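Hand-held demonstrations: what changed this season

The second round of demonstration work at Gullow is under way, and several members have asked how it differs from the first. In the spring we did nearly everything by remote control. An operator sat at a desk with a pair of leader arms, and the robot followed. This time most of the recording is done with hand-held grippers, with no robot arm involved at all until training is finished. This item covers how a session runs, what we have had to relearn, and what is planned for December.

The reason for the change was mostly speed. With the remote setup, folding a dish towel took an experienced operator close to a minute. The same person holding a gripper in each hand can do it in 13 seconds. That matters when a single task needs 200 good demonstrations before we even try to train on it, and the tasks on our list are not getting shorter.

There is a cost. A remote demonstration is by its nature something the arm can do, as the arm has already done it. A hand-held one comes with no such promise. People reach behind themselves, twist their wrists past what the arm allows, and lean over a table in ways that a fixed base cannot copy. A good part of the training for new demonstrators is about moving like a slower and less flexible person than they are.

How a session runs

Each demonstrator works in blocks. A block is one task, one layout and one pair of grippers. Before the block starts, the demonstrator holds both grippers out in front of the body and keeps them still for a slow count of five. This gives us a clean starting pose. After that both grippers are opened and closed fully, twice, so that the full range of the fingers is in the recording. Then the task begins.

Markers on the grippers have to stay in view as much as possible. The head camera is used to place the two hands relative to each other, and it can only do that for markers it can see. Demonstrators should look at their hands while working, which most people do anyway, and should turn the whole head when reaching to the side. Glancing with the eyes does nothing for the recording.

The grippers also carry their own view of the work, and in two-handed tasks each one often sees the other. We did not plan on using that in the first round. Pascual Medina, who handles the calibration side, has since found that it helps fill in stretches where the head camera has lost one hand.
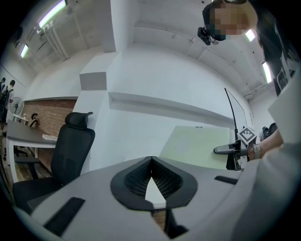 One hand-held gripper seen from the other, with its square marker facing the lens.

More than one person can record in the room at the same time. The rule is that each person finishes a block before changing places with anyone. Moving to another desk halfway through breaks the recording into two pieces that have to be joined by hand, and the join is rarely good. If a block has to stop, stop it, mark it as partial and start a new one.

What we relearned

The first lesson was about speed. When people learn that hand-held work is faster, they tend to rush, and a rushed demonstration is close to useless. The fingers close before they are properly around the object, the object shifts, and the person corrects for it without thinking. The model then learns the shift and the correction together. We now ask for a short pause before every grasp and another before every release. It feels slow to the demonstrator and looks fine in the data.

The second was about variety. In the first round, each operator settled on one way of doing a task and repeated it. The trained policy worked well from that one starting position and badly from others. We now change the layout every 7 demonstrations. The change can be small – an object turned, moved a hand's width, or swapped with its neighbor. Larger changes, such as a different desk height, are saved for a new block.

The third was about mistakes. Under the old instructions, a dropped object meant throwing out the whole recording. Under the new ones, the demonstrator picks the object up with the gripper, in a normal way, and carries on. The recording is tagged as a recovery. We want these, as the robot will drop things too and needs some idea of what comes next. What we do not want is a demonstrator setting a gripper down and picking the object up with bare fingers. Recordings where that happens are still removed.

The fourth was about tiredness. A gripper is not heavy, but holding two of them out in front for a long stretch is hard on the shoulders. Quality drops before people notice it themselves. The elbows sink, the markers tilt away from the head camera, and the pauses before each grasp get shorter. We have moved to shorter blocks with a real break between them, grippers down and harness off.

Gullow is using the Rument format for all recordings this round. Anyone who still has first-round files in the older layout should convert them before sending them in. The conversion tool is in the shared folder, and it will refuse files with missing timestamps. If yours are refused, send them to Pascual and do not edit the timestamps yourself. We had a set in the spring where this was done with good intentions, and the left and right hands ended up a fraction of a second apart. It took days to find.

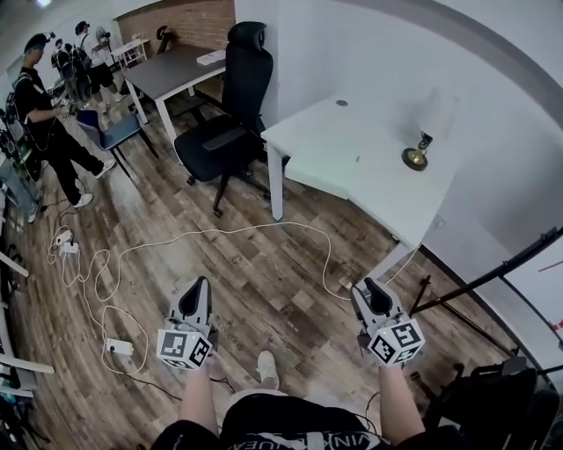
Do I need experience with robots to record demonstrations?
Most of our demonstrators had none when they started. An introduction and one practice block are enough for the simpler tasks, and the two-handed tasks come after that.

Results so far

At the last count, 267 recordings from this round had passed review. Most are towel folding and cup sorting. Box packing has only just begun and is going more slowly, mainly because the flaps of the box get between the head camera and the markers. Turning the box a quarter turn helps with the near flaps and makes the side ones worse. For now we fold the side flaps down before recording and treat closing the box as a task of its own.

The towel policy has been run on the arms at Bitar. It picks up the near corners reliably and makes the first fold. The second fold is less steady, and the usual failure is that one gripper takes two layers where it should take one or the other way around. We think this comes from the early recordings, before the pause rule, and are training again without them to check.

Cup sorting does better than it did under remote control in every layout we have tried, with one exception. Cups placed close to the edge of the table, on the side away from the demonstrator, are often missed. Looking back through the recordings, people hardly ever put a cup there. That part of the table has been added to the layout sheet.

Remote control has not gone away. We still use it for tasks where contact force matters, such as pressing a lid until it clicks, and for short sets of corrections after a policy has been trained. In those sessions the robot runs the task by itself and the operator takes over when it starts to go wrong. A small number of corrections of this sort seems to be worth more than another large set of clean demonstrations, though we have only tested this on two tasks.

Notes for demonstrators

Check the finger pads before you start. If a pad has a tear or has come loose at the tip, use another gripper and leave the damaged one on the repair shelf with a note.

Tie back or tuck in loose sleeves. Fabric over the wrist can cover a marker, and it is easy to miss until review.

Please say the task name and block number aloud at the start. The spoken label has saved several blocks where the written one was wrong.

Look down before you step. There are cables on the floor, and when you are watching your hands it is easy to forget about your feet.

Report odd behavior from the gripper even if it clears up by itself. A finger that sticks once tends to stick again.

What is next

In December we begin a shared set with Cedico, who will record the same three tasks in their own room with their own people. Both groups will use the same grippers and the same written instructions. The question is whether a policy trained on both rooms handles a third one better than a policy trained on either alone. The third room has not been chosen. If your site has a table, steady lighting and an arm that can be spared for a few days, let us know.

We are also looking for left-handed demonstrators. Nearly all of the current recordings start with the right hand, and the policies do the same even when the left is closer. Two left-handed people have signed up and a few more would help.

The updated instruction sheet replaces the one from the spring. The main changes are the pause before grasp and release, the layout change, and the recovery tag. Old copies should be taken down. Comments on the new sheet can go to Pascual Medina until the end of the round.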